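Holmgren Ramidik box set: plenty of paper, not enough music 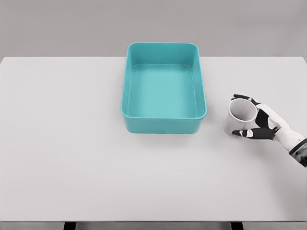
Page last changed: Tue 5 March

I should say up front that I already own most of what's in this set. So will you, if you're the sort of person who pays box set money for Holmgren. The band made three proper albums, and Ramidik is the second one, the one with the horns and the slow version of "Komberg" that college radio wouldn't leave alone. It has been reissued before. The last time it came with bonus tracks and a sticker that said "definitive."

Hereo Records now wants us to believe that one wasn't definitive after all. The new set costs $136 and holds 32 tracks, and by my reading of the sleeve only 12 of those haven't been out in some form. Of the 12, several are rehearsal takes where the drummer stops halfway and somebody laughs. I like hearing a band laugh as much as the next fan. I don't need it twice on the same side.

The remaster is louder. The press sheet says "opened up," and on the quieter songs I can sort of hear what they mean, with more air around the voice and a bass line I could follow without leaning in. On the horn numbers it's just loud. I put my old scuffed copy on right after, matched the volume as best I could, and liked the old one better on everything except "Low Gate." My turntable isn't fancy, so take that for what it's worth.

There is one real find. The live disc was taped in July at a small hall show, before the album was finished, and half the words are different. The singer sounds nervous. "Komberg" is played fast, almost as a dance tune, and it beats the studio cut. If Hereo had put that disc out by itself at a normal price, this would be a much friendlier review.

The book is big and handsome and doesn't say a lot. There's a long essay that keeps calling the record "timeless" and never gets around to who played the second trumpet part, which fans have been arguing about for years. The lyrics are printed in pale gray on white. I gave up and used my old insert.

As for the packaging, the discs sit in tight cardboard slots and you have to pinch them by the edge to get them out. Mine had a light scuff on side 2 straight from the shrink wrap. It plays through fine, but at this price I shouldn't have to check.

The download card only covers the main album. No live disc, no rehearsals. I wrote to the label's help address to ask if that was a mistake and got a form reply thanking me for my interest in Hereo.

New to the band? Get a used copy of the last reissue. Already a fan? Wait to see if the live disc gets a separate release, or split the cost with a friend and work out who keeps the book.

Rating: 2 out of 5, and the live disc earned both of them.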